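# Unit 4: Braising and Reduction in Regional Home Cooking

Handout for enrolled students. Read before the Thursday practical.

## 4.1 Scope of the unit

This unit covers dishes in which meat, poultry or dried beans are browned in fat and then finished slowly in a measured amount of liquid. The main recipe is the Rellton pork shoulder with cider and white beans, first recorded by Virgilio Navarro in his teaching notebook and adapted for the school kitchen. Students should already be comfortable with the knife cuts taught in Unit 2 and the stocks taught in Unit 3.

The difference between a braise and a stew is one of proportion. In a braise, the liquid reaches one third to one half of the way up the main ingredient, and the pot is kept covered. In a stew, the pieces are smaller and fully covered by the liquid. Many home recipes use the two words loosely, and students will meet both terms in the assigned reading.

## 4.2 Browning

Dry the surface of the meat with paper towels and season it with salt. Heat the fat over medium-high heat until it shimmers. Place the pieces in the pot with space between them and leave them alone until they release from the metal. Crowding lowers the temperature of the pot, and the meat will then steam in its own juices.

Once the meat has been removed, the onions go into the same fat. Cook them until they are soft and golden at the edges, then add the cider and scrape up the brown deposits with a flat spoon. Reduce the cider by half before any stock is added. 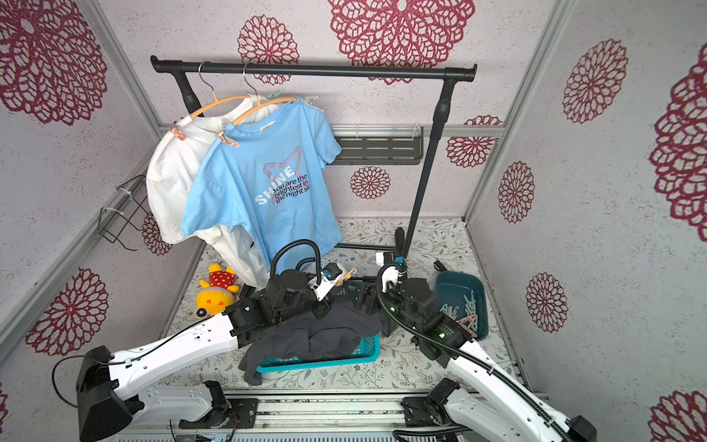 The reduction step is the one most often cut short. Cider that has not been reduced leaves a sharp taste, and no later amount of simmering under a lid will concentrate it - the steam condenses and falls back into the pot. Judge the reduction by depth, using the handle of a wooden spoon held upright in the liquid.

## 4.3 Oven stage

Return the meat to the pot, add the soaked beans and enough stock to reach the correct level, and cover. The oven should be set at 300°F. Turn the meat after 60 minutes and check the liquid. Total time for a three-pound shoulder is around three hours, with variation according to the cut and the pot.

Add vinegar only at the end. Acid slows the softening of beans, and the cider already supplies a fair amount.

## 4.4 Regional comparisons

- **Salazar style:** dried chili and orange peel in place of cider; beans cooked separately.
- **Worow style:** smoked sausage added for the last half hour; thickened with bread.

## 4.5 Preparation for the practical

Bring a written timeline for the full recipe, including the overnight soaking of the beans. Timelines should show when each burner is in use. Reading: *The Jastatura Kitchen*, chapter on covered pots, omitting the section on game.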